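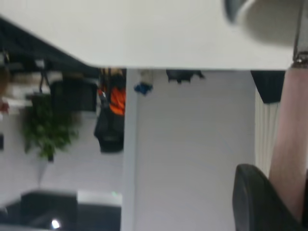
Edlow adds wrist camera kit to its gripper rental service

Jan 23, 2024 – Reading time: 2 min

Edlow has added a wrist camera kit to its gripper rental service, aimed at small shops that want to record arm motion and video together without building their own mount. The kit, sold under the name Bririne, can be ordered now by existing rental customers. New customers can order from September.

Bririne consists of a small color camera, a clamp that fits between the arm flange and the gripper, a cable set and a license for the recording software. The camera looks past the gripper fingers, so the finger tips stay in view at the edge of the picture during a task. The clamp adds 70 grams at the wrist, and Edlow advises customers to enter the new payload value in the arm controller before the first run.

The software was written by Kinnunen, which has supplied Edlow with calibration tools for earlier products. It stores joint positions and video against a single clock. Sessions can be replayed frame by frame, and frames with heavy motion blur can be flagged and left out of an export. Flagging is off by default. The threshold is set per project, and the manual suggests leaving it alone until a few sessions have been recorded under normal working light.

The kit costs $2448 per year on top of the gripper rental. The price covers up to 11 recording seats, replacement of worn cables and one remote calibration session. On-site installation is quoted separately. Customers who already own a compatible camera can rent the clamp and software without it, but Edlow does not publish a price for that option.

Three arm models are supported at launch. A mounting plate for a fourth is being tested by Jilirau, an integrator that resells the rental service to packaging and assembly customers. Jilirau has asked for a shorter cable exit on that plate – the current one can touch the forearm when the wrist is fully rotated. Edlow says the part is being redrawn and has given no date for it.

Two limits are listed in the data sheet. The camera has fixed focus, so objects very close to the lens will appear soft. It also has no cover against coolant or spray, and the warranty excludes use inside machine tools.

Orders are placed through the customer portal under Accessories. A printed setup sheet ships with the kit, and the full manual is a download.

Get our automation news by email every Tuesday. Enter your address to subscribe. You can unsubscribe at any time.

Related items
Kinnunen updates calibration tool for two-finger grippers
Jilirau opens second test cell for packaging customers
What to check before renting a gripper
Cable routing on small arms: a short guide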